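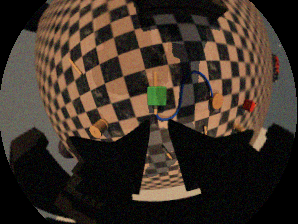 # Handout 6: Grasp faults under the wrist view

Course notes, Noreen Hanrahan. Read before the lab. The rendering is from the simulated bench, seen through the fisheye wrist camera with both gripper parts in view.

## 1. The fault

The task was to pick the green cube and leave everything else alone. Over a batch of 1,323 simulated attempts, the controller reported success on runs where the cube had not been lifted. Kai-wen Wan replayed the logs and found 334 false successes. In most of them the fingers had closed on the thin wooden stick that lines up with the cube, or on the blue cord that loops beneath it.

The success test was a single line: finger gap above zero after closing, held for 2 seconds. Any object between the fingers passes that test.

## 2. Contributing causes

**Lens distortion.** Squares on the checkerboard are all the same size on the table. In the view they are large near the upper center and shrink to slivers at the left and right. The original code converted pixels to distance with one fixed scale. Targets near the side, such as the red cube, got the worst position error.

**Shadow.** A broad shadow covers the top center and runs down in a jagged band toward the gripper opening. Light squares inside it render bluish grey. The color threshold had been tuned on lit squares only.

**Low contrast.** The orange-tan disc and the thin sticks are close in color to the light squares. The segmenter dropped them from the obstacle list, and the planner treated their space as free.

**Self-occlusion.** The gripper parts cover much of the lower half of the view. Anything behind them is unknown – the planner stored it as empty.

## 3. Corrections

1. Undistort the view before any distance is computed.
2. Mark occluded cells as unknown and forbid finger paths through them.
3. Compare the measured finger gap with the expected cube width. Reject outside tolerance.
4. After lift, check that the target has left its starting cells.
5. On a rejected grasp, stop, open, retreat straight up. No automatic retry while a cord is within the finger path.

Item 5 was added by Khôi Kiều. A retry with the cord trapped pulls it tight against the wrist, and the simulator's soft contact hides the load. On hardware the force limit must trip first.

## 4. For the lab

Work in pairs. Disable correction 3, run the cube pick, and record the finger gap at closure. Restore it and repeat. Submit both gap traces with the tolerance you chose and one paragraph defending it. Logs go to Lụa Lương by 5 p.m.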